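FOR IMMEDIATE RELEASE

Tokbridge Opens Orders for Trelten Table Linens, Adds Repair-By-Mail and Remnant Bundles

December 8, 2020

Tokbridge, the home textiles shop and mail order company, today opened orders for Trelten, a new line of everyday tablecloths, runners and napkins. Printed cotton. Made to be washed a lot. Orders are open now through the Tokbridge website and by phone, first boxes go out this week.

Trelten replaces the old Filip line, which sold out in September and will not be coming back in the same form. Customers who wrote in asking for Filip, and there were plenty of you, should find most of what they liked in the new cloths. Same weight. Better hems. Fewer colors, though, and no round sizes at launch.

What's in the line

Tablecloths in 3 sizes: small square, standard rectangle, long rectangle. The long one seats a big family with leaves in the table. Runners in one length only. Napkins sold by the set, not singly, please don't ask the phone desk to split a set, they can't do it in the system.

Prints at launch are mostly botanical. Leaves, small flowers, a berry print, a plain stripe for people who don't want flowers. Backgrounds are kept light. Darker grounds were tested and faded too fast at the fold lines, so they were pulled. They may come back later in the year if the dye house can fix it.

All cloths are preshrunk. Some shrinkage will still happen on the first hot wash, mostly in the length, and the size chart on the site gives finished sizes before that wash. Buy up if you are between sizes. A cloth that hangs a little long looks fine. One that stops short of the table edge dosen't.

Hems and corners

The biggest complaint about Filip was the corners. They curled. You ironed them and they curled again. Trelten uses a mitered corner with a wider fold, stitched twice, and the thread is a cotton-wrapped polyester that shrinks less than the old all-cotton thread did. It was the thread pulling on the cloth that caused most of the trouble. Iron from the center out, damp, wrong side up, and the corners should stay put.

The side hems are also wider. This takes a bit more cloth per piece and is part of why the price went up. Tokbridge held the old price on napkins.

Repair by mail

New with this launch. Any Trelten or Filip cloth can be mailed back for mending: split hems, small burns, pulled threads, holes up to the size of a coin. Customer pays postage one way, Tokbridge pays it the other. The mending itself is free for the first 2 repairs on any cloth, and after that there is a flat charge listed on the repair form.

The work is done by Istex, the mending and alterations shop that has handled returns for Tokbridge for years. Istex darns by hand where the hole is small and patches by machine where it isn't. Patches are cut from the same print when there is cloth left in stock, and from a plain matching ground when there is not. Customers can ask for a contrast patch if they like the look. Quite a few do.

Please wash the cloth before mailing it. Unwashed cloths get sent back unmended. Mark the hole with a safety pin or a loop of bright thread, it saves a lot of hunting. Do not use tape or a sticker, the glue stays in the fibers. Put the form inside the bag with the cloth and not on the outside of the box.

Turnaround is expected to run longer over the holidays. Anyone who needs a cloth for a certain dinner should hold off and send it in January.

What can't be mended: wax soaked through a large area, bleach spots, and anything that has gone thin all over. Istex will call before throwing anything out. Nothing gets thrown out without a yes.

Remnant bundles

Every print run leaves ends. Too short for a runner, too good for rags. Up to now these went to a bulk buyer. Starting with Trelten they will be sold to customers direct in mixed bundles, 5 pieces to a bundle, no choosing of prints. Pieces vary in size. Some have the printer's marks along the selvage, which should be trimmed off before sewing.

Good for patchwork, jar covers, doll clothes, pocket linings, drawer liners, gift wrap. The first batch is 1000 bundles and there will be another batch in spring when the next prints are cut. Bundles can't be returned or exchanged, and they don't count toward the free repair offer.

Caring for a printed cloth

The phone desk gets the same questions over and over so here they are, and they'll be on a card in each box too.

First wash alone, cool water, no softener. Softener coats the cotton and it stops soaking up spills, which is half of what a tablecloth is for. After that wash warm with like colors. Line dry if you can, in shade. Strong sun takes the reds and oranges first, then the blues.

Red wine: blot, don't rub. Cold water from the back of the cloth. Salt is okay in a pinch but rinse it out the same night. Gravy and butter: dish soap, left on for a bit, then warm wash. Candle wax: let it go hard, lift off what you can with a dull knife, then brown paper and a warm iron. Berry stains: cold water first, always, hot water sets them.

Don't store a cloth starched. Starch draws insects and it cracks at the folds. Roll it on a tube if you have the room, or fold it a different way each time so the creases don't land on the same line. A closet shelf is better than an attic or a basement.

Small flower prints over a pale ground are the easiest to live with day to day, crumbs and small marks don't show much between washes and a mended spot gets lost in the leaves.
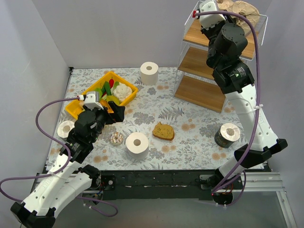
Plain cloths show everything. The stripe is somewhere in the middle. If there are small kids at the table, or anyone who eats a lot of beets, go with a busy print and keep the plain one for company.

Table pads and liners

Trelten does not include a liner. Tokbridge still carries the felted pad from the old catalog, sold by the yard, cut to order. Cut it a little smaller than the tabletop so it doesn't peek out. A pad keeps the cloth from sliding and takes some of the knock out of plates and elbows. It will not protect a finish from a hot pan, use a trivet.

Ordering and shipping

Orders through the website at any hour. Phone orders on weekdays only, and the lines are busy in the mornings, afternoons are better. Gift boxes are available for napkin sets and runners. Tablecloths ship flat in a paper sleeve, no gift box, they don't fit.

Unwashed cloths can be returned for a refund or swapped for another size. Once it has been washed it's yours, but the repair offer starts right then. Keep the order slip, or at least the order number. Without it the repair desk has to look things up by hand and that takes days.

Shops and inns that buy by the case should use the trade form on the site and not the regular cart. Trade orders ship after the holidays. Trade customers get the same repair terms, only postage is paid by the customer both ways.

Coming next

A round size is being worked on. The trouble is the hem, a curved edge on printed cotton wants to ripple, and the samples so far have rippled. No date yet. Pot holders and aprons in the same prints are planned for spring along with the second batch of remnants. A heavier weight for outdoor tables was looked at and dropped for now.

Customers can sign up on the website to hear when round cloths are ready. One email, no newsletter unless you tick the box for it.

About Tokbridge

Tokbridge sells table linens, towels and bedding by mail and from its own shop. It started out selling mill ends and still buys most of its cotton from the same few mills. Repairs and returns are handled by Istex.

Press contact

Tokbridge press desk, through the contact form on the Tokbridge website. Fabric swatches and care cards availible to media on request, please include a mailing address.

###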